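Maintained by the Cirnley Household Energy Program. Enquiries about this release should be directed to Olaia Arroyo.

# Plovville Kitchen Appliance Survey

## Summary

This data set records self-reported use of small kitchen appliances in rented and owner-occupied dwellings in Plovville. It contains 2000 household responses and 53 variables, collected by mailed questionnaire over 12 months ending in December.

## Files

- `households.csv`: one row per responding household
- `appliances.csv`: one row per appliance reported
- `codebook.md`: variable names, units and permitted values

The two tables are joined on `hh_id`. Postcodes have been removed and replaced with a district code.

## Known limitations

Respondents estimated their own hours of use. No metering was undertaken. Kettles are under-reported in the first 2 mailings, where the item was printed on the reverse of the form. Values of `-9` denote a refusal and should not be treated as zero.

## Appliance categories

Toaster ovens are coded separately from bench-top grills. Where a respondent ticked both for a single unit, the entry was assigned to `toaster_oven` and flagged in `recode`.
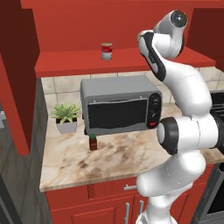 Combination microwaves were assigned to `microwave` regardless of the function most often used. Coding was completed by Shinji Oda and checked by Nkrumah Dogbe.

## Licence

Released for non-commercial use. Redistribution of modified tables requires written authorisation from the program.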